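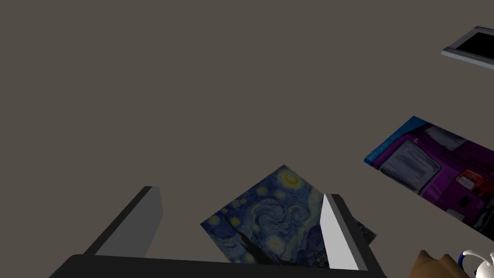
Success rate drops when I swap card textures in sim

I'm training a pick policy on wrist camera views, all in simulation, and I can't explain one result. With plain colored cards it succeeds on 50 of 50 test picks. With printed pictures on the same card geometry it gets 23. The Starry Night card is one of the worst, even in starts like this one where it is already between the open fingers and the tabletop is a flat gray-brown. Same size, same mass, same friction. Training set is 1,152 demos, all plain cards. Is this an encoder problem or should I be looking at the controller?

Posted by Duygu Tokgöz, 11th August

3 answers

Joaquín Cabral
Encoder, almost certainly. You trained on one kind of surface. Before collecting anything new, replay the failed starts with the texture replaced by a solid color and keep everything else fixed, including the seed. If they succeed, leave the controller alone. Then randomize textures on the cards and the table and retrain. In June I had a similar gap and random textures closed most of it. Cropping augmentation did very little for me.

Bülent Akgül
try a bigger network

Erdal Aksoy
Agree with Joaquín on the replay test. Also check what counts as a failure. If your success check wants the card lifted within a time limit, a policy that hesitates gets scored the same as one that misses. Log the final gripper pose for 20 of the failures and plot the offset from the card center. A consistent offset and a random scatter need different fixes. And report results per card, since one average over all the prints will hide which ones are bad.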